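3.2 Housing and daily care

The survey covered pet turtles kept indoors in private homes in the Trellberg district. Keepers filled in a questionnaire on tank size, water changes, feeding, lighting and the room in which the tank stood. A total of 3385 forms came back. Forms that gave no species, or that described animals kept in outdoor ponds all year, were set aside before the analysis.

Most of the turtles were sliders, map turtles or musk turtles. Adult sliders were often kept in tanks that had been bought for hatchlings. Keepers who had owned a turtle for more than two years were more likely to have moved it to a larger tank, but many had done so only once. The most common size among adult animals was around 70 gallons, with a single basking platform at one end.

Room type was recorded because it affects noise, foot traffic and night light. Living rooms and shared sleeping rooms were the most common answers, and in small apartments one room often served both purposes (Figure 2).

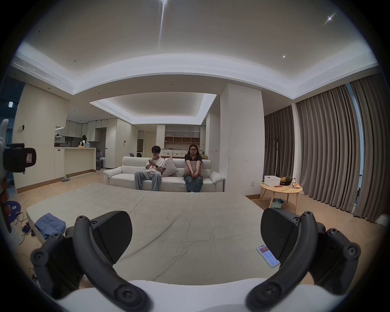 3.3 Lighting and basking

Keepers were asked how many hours the basking lamp was on each day and whether a separate UVB lamp was used. The usual lamp period was 11 hours. In rooms where people also slept, lamps tended to be switched on later in the morning and off earlier in the evening, and few of these keepers used a timer. Many keepers could not say when the UVB tube had last been replaced. We therefore treated tube age as missing for the whole sample and did not use it in the models.

Basking platforms were of three kinds: floating docks, stacked rocks and shelves fixed above the water line. Floating docks sank under heavier adults, and keepers mentioned this often in the comments field. The Drevum scale was used to score access to the platform, from no access to full access with a dry surface large enough for the whole shell. 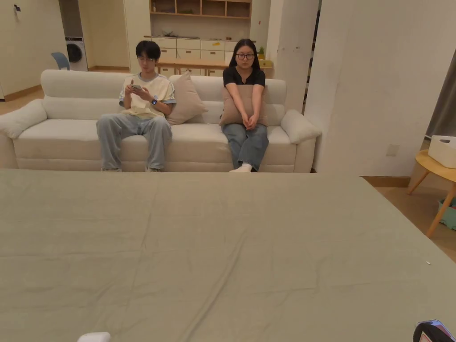 Figure 2. Shared room with a bed and a sofa; two people are seated on the sofa.

Platform access was lower in shared rooms than in rooms used only during the day. The difference remained after tank size was added to the model, though it became smaller. Filter type had no clear effect. Keepers using the Jinus feeding chart reported fewer pellets per meal and more leafy greens, but they also tended to have larger tanks, and the two effects could not be separated with these data.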